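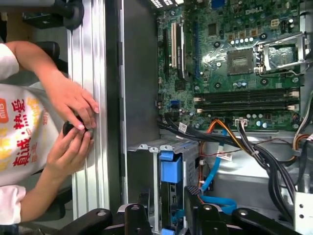

Illmont Issues Safety Notice on Wrist-Unit Gripper Fault in Computer Teardown Cells

Print this page | E-mail this page

TRARNGATE, 9 September 2024 – Illmont has suspended automatic operation of its Bakke gripper in desktop computer teardown cells after two uncommanded finger closures at the Trarngate test hall. No injury was reported. In both events the gripper closed while the arm was stationary and an operator was working within reach of the open case.

The fault was traced to the finger position signal. When the signal drops out for longer than 8 milliseconds, firmware version 118 reads the finger as fully open and issues a close command. The arm's protective stop does not detect this motion, as the arm joints do not move. A review of 99 logged cycles found shorter dropouts that did not lead to a closure.

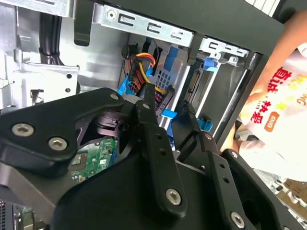 Bakke gripper at the drive cage of an open desktop computer case.

Until corrected firmware is installed, sites should take the following steps:

- Run the cell in manual mode only.
- Remove gripper power before reaching into the case. A protective stop alone is not sufficient.
- Inspect the finger signal connector for looseness and replace any damaged lead.
- Keep the cycle log for any unexpected finger movement and send it to Illmont service.

The corrected firmware holds the fingers in place on loss of signal and requires a manual reset. It is under test at Trarngate – release will follow review by Brundov, which supplies the gripper controller. Arm controllers are not affected and need no update.

Last updated: September 2024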